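**Flarness opens sign-ups for free refurbished home computers**

Friday, September 16, 2022 – Flarness, the neighborhood computer reuse program, is very happy to announce that families, students and older residents can now put their names down for a free refurbished desktop. The program has handed out 1,763 machines so far, and everyone here would dearly like to see that number keep climbing through the winter. 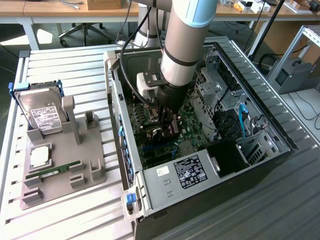
Donations have been generous ever since our April drive, when local offices cleared out their closets and sent us more towers than we quite knew where to put. We take almost any desktop, in almost any state, and a good donor is one whose case opens up to a green motherboard and a power supply with its label still readable – it saves us a lot of squinting later on. Nuvau, the office supply firm, gave 81 computers by itself, and we can't thank its staff enough.

"My son did two years of homework on my phone," said Melina Christodoulou, who received a computer this spring. "Now he has a proper keyboard, and I have my phone back!"

Each home receives a tower, a screen, a keyboard and a mouse, along with 2 free evening classes on email, online forms and staying safe from scams. Classes are taught by Nektarios Theodorakopoulos, a retired math teacher with a great deal of patience and, we are told, very good cookies.

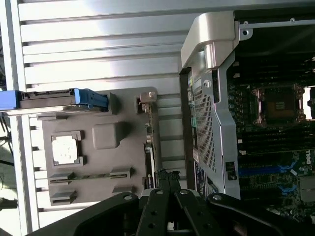

Sign-ups are open to anyone who doesn't have a working computer at home, and there is no income test and very little paperwork. Places this season are limited to 700 homes, so please do tell a neighbor soon.

"If you're not sure whether you qualify, just come in and talk to us," said program director Magdalini Petridis. "We'd much rather have the chat."
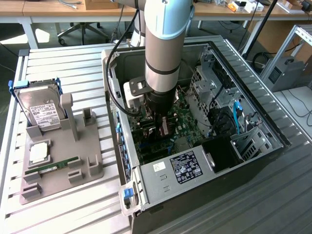 *A desktop tower with its side panel off at Flarness.*

Forms are available at the Flarness front desk, where donated computers may also be dropped off.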